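# Hands wanted for our February open day

We need people to pick things up with grippers in front of other people, and I'd love one of them to be you.
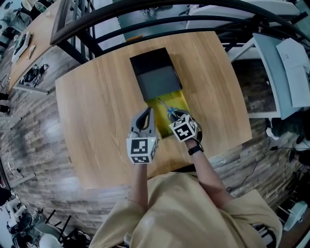 Petronella Masilela wrote back within the hour when I sent a first draft of this call round, and her reply was: do say that you don't need to be an engineer, or you'll get forty engineers again. So I'm saying it. You don't need to be an engineer! You don't need to code, solder or have opinions about motors. Last year our best demonstrator by a mile was a retired piano tuner, and the one who struggled most was me.

## What it's all about

I look after visits at Driline, in Zutville. We teach robots to do small household and desk jobs, and most of that teaching is done by people with a gripper in each hand, doing the job themselves over and over while the movements are recorded. Scissors out of a drawer box, lid back on, that sort of thing. It's slow, fiddly, oddly satisfying work, and visitors always want to watch it much longer than they want to watch the robot arm in the next room (the arm has been told about this and is coping).

Once a year, in February, we open the doors from 10 in the morning until 5. We had 1072 people through last time, which was lovely and also far too many for the stairs, so this year it's ticketed and capped at 600. That should mean demonstrators get to have a proper conversation now and then and don't just repeat the same two sentences to a moving queue.

## What you'd be doing

There are two roles and you can put yourself down for either, or both if you really can't choose.

**Table demonstrators.** You stand at a table with the two hand-held grippers and do short tasks while people watch and ask you things. The tasks are opening and closing boxes, lifting out scissors and other bits of stationery, sorting, stacking, folding a cloth if you're brave. Then you hand the grippers over and talk a visitor through having a go. Most of them will clutch too hard to begin with. Children mostly don't, I couldn't tell you why.

**Floor hosts.** You meet groups at the door, bring them round, keep an eye on cables and small people, and swap in at a table when somebody needs a cup of tea. It suits anyone who likes chatting but would sooner not have a crowd staring at their hands.

The Vashisht demo (that's our name for the shelf-tidying arm, and no, I wasn't consulted) is run by staff only, so please don't apply hoping to drive it. You'll get a good long look at it in your break, I promise, and if you ask nicely the team will let you choose what it tidies.

## Who I'm after

Anyone over 18 who can be on their feet for an hour or so at a stretch and is happy talking to strangers. Left-handers especially welcome, we've hardly any and the task recordings are the poorer for it! If you'd need a seat at the table, say so on the form. One of the tables can be lowered and works perfectly well from a chair or wheelchair.

You do need a bit of patience. A gripper isn't a hand, and the first time you try to pick up something thin from a flat surface you will say a word you shouldn't. Please get those words out of your system at the training evening.

Languages are a real help. We get plenty of families where the children translate for the grandparents, and it's nice to let the children off for ten minutes.

## The training evening

It's paid, it starts at 6 and it's normally done by half past 8. I'll show you how to hold the grippers, how to keep the printed marker patterns in view so the tracking doesn't lose you, and what to do when it loses you anyway (put everything down, wait, start again, carry on talking). Everyone gets a turn on every task. There's soup, one of them vegan, and bread from the bakery by the bus station.

If you can't make the evening I'm afraid you can't demonstrate, but you can still be a floor host, and I'll send you the notes.

## Pay and practical bits

- £80 for a half-day shift, morning or afternoon, with lunch whichever you do
- £40 for the training evening
- Bus and train fares paid back if you keep your tickets
- Morning shift 9.30 to 1.30, afternoon shift 1.15 to 5.15
- Flat shoes, please, and sleeves you can push up
- Jewellery that dangles is best left at home, a watch is fine

There are 7 table places in each shift and a few more floor host places. You may do both shifts, but I'd rather you didn't do both at a table. I tried it and couldn't open a jar the next morning.

A word about recording. The tables on the open day will be recording for research just as they do on a working day, and this is done with a camera looking down at the hands and the table. You'll get a consent form with the training notes. If you'd prefer not to be recorded, tick the box and I'll put you at the practice table, which is the same job with the recording switched off. It makes no difference to your pay or to whether you're picked.

## How to apply

Fill in the short form at reception or ask for it by email, and tell me:

1. which role and which shift
2. whether you can come to the training evening
3. something you're good at doing with your hands

The third one is my favourite and I read every single answer. Icing cakes, plaiting hair, changing a bike tyre in the rain, it all counts. Please don't send a CV, I won't know what to do with it.

Florneo, who run the café downstairs, are holding a stack of paper forms behind the till if you don't get on with email. Hand it back to them and it'll find its way up to me by the end of the day.

Forms close at noon on the last working day of January. I'll reply to everyone, yes or no, in the first week of February, and if it's a no I'll still put a pair of visitor tickets aside for you if you'd like them.

If you're wavering, come and have a try first. I'm at the tables most lunchtimes between 12 and 1, so ring the bell marked Visits and ask for a go with the scissors.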